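Handout 5 - Visit to the Beaulieu lab, 7/31/25

Read this before the visit. We meet at the side entrance and Wayne Bélanger will take us in. Bags stay in the hallway, and please keep off the floor rails and cables.

## 1. The hand-held grippers

Each of you will get a turn with a pair of grippers, one in each hand. The task is to pick up a small object and put it in the clear bin. Squeeze gently. A shuttlecock is light and its skirt bends easily, so take it near the cork end. 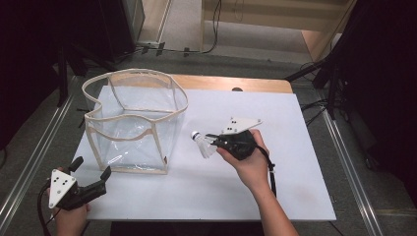 ## 2. Marker plates

Both grippers carry a white triangular plate with black dots. The dots let the tracking software, Vania, work out where each gripper is and which way it is turned. Keep the plates in view - if your sleeve covers one, that try is thrown out. Roll sleeves up before you start.

The bin is soft plastic with fabric edging, and its rim doesn't hold a neat square. Look at the opening before you reach, and begin each try with the fingers open.

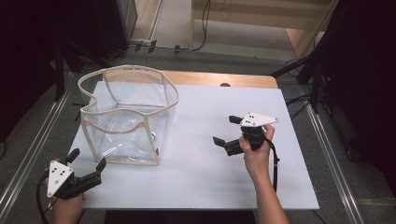

You will do 10 tries each. The lab wants over 1,000 for this task by October, and ours will be added to the set.

## 3. To hand in

One page on the visit. Say which part of the task you found hardest and what a robot would need to sense to do it. Use the terms from Handout 4 (pose, grasp, release).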